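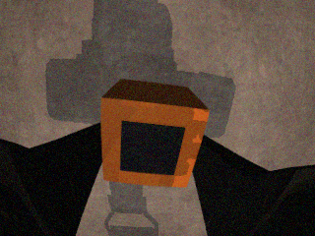 Simulated view from the Allum kitchen-handling study: an orange cube between the two gripper fingers.

Workshop and kitchen tips from the Holent household automation group

The following advice is drawn from a study of grasping led by Leanne Lambert and Nidia Ccori. The method was simple. A policy was trained in simulation to pick up a cube, with grain added to the rendered view and the lighting changed between trials, and was then tested on household items at a real bench. Training used 1,000 simulated trials, followed by 300 at the bench. Most of the failures at the bench were traced to shadow and glare. Readers who run a small arm at home may find the results useful.

Lighting. A single strong lamp behind the arm throws the outline of the gripper and wrist across the work surface, as in the rendered view. In our trials the arm sometimes closed on the edge of a shadow. Use 2 lamps of similar colour, one on each side, and recheck them after dark.

Surfaces. Plain matte grey gave the fewest missed grasps. Polished benchtops should be covered with a mat - a tea towel will shift and is not recommended.

Objects. Begin with a block in a bright colour that differs from the mat. Move on to jars and spice tins once the arm has completed 3 clean lifts in a row.

Fingers. Wipe the finger pads with a damp cloth before each session and let them dry. Flour and sawdust reduced grip in nearly every trial in which they were left on the pads.

Placement. Fredy Apaza's bench notes advise keeping items a hand's width from the wall. Knives and glassware were outside the study and should not be handled by the arm.

The April revision adds a section on drawer handles, prepared by Nelly Condori. Printed copies may be requested from the Holent office.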